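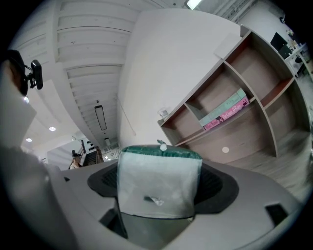 Edith Montoya
Head of Casting, Werel Pictures

Last updated: Wednesday, March 7, 2018

Werel Pictures invites applications from performers and background artists for its next feature, Clerthorpe, a crime drama set in a river town during a dockworkers' strike. Principal photography begins in May and is scheduled to last 19 shooting days. Applications are open to adults with or without screen credits.

The production is seeking two supporting performers. The first is the role of Nora, a union clerk in her fifties who keeps the strike fund and speaks in most of the meeting hall scenes. The second is Daniel, a night watchman in his twenties. Both roles require attendance at a table read and a costume fitting before filming starts. Applicants for Daniel should be comfortable working at height on a fixed platform – a safety supervisor will be present at all times.

A total of 282 background places are also available. Most of these are for the march and the closing funeral sequence. Background artists may be asked to attend on more than one day, and preference will be given to those who can keep the same hairstyle and facial hair throughout.
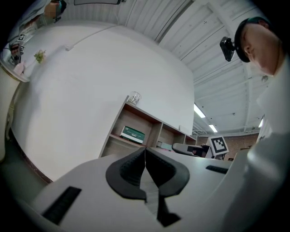 Applicants must be 18 or older on the first day of filming and legally permitted to work in the United States. Supporting performers will be engaged under a written contract, with travel and meals provided. Background artists will be paid a day rate, set out in the offer letter, and overtime will be calculated by the quarter hour.

To apply, please submit one recent headshot, one full-length photograph, a short resume and a list of dates on which you are not available. Candidates for Nora and Daniel should also supply a self-taped reading of no more than 2 minutes. The scenes may be requested from the casting office. Files should be uploaded through the Skilledix portal under reference 3445. Applications sent by mail will not be returned.

Selected candidates will be invited to read for the director, Birsen Gündoğdu, at the El Khatib Studios. Please do not contact the studio directly. Werel Pictures does not charge a fee at any stage of casting, and any request for payment should be reported to this office.

19 shares | 3 comments

marlene_k
Do the two photos need to be taken by a professional? My last headshot is four years old.

Edith Montoya
A clear photograph taken in daylight at home is acceptable. Please send a current one.

tobyreads
Uploaded mine last night, the portal took a few tries with the video but it went through. Good luck everyone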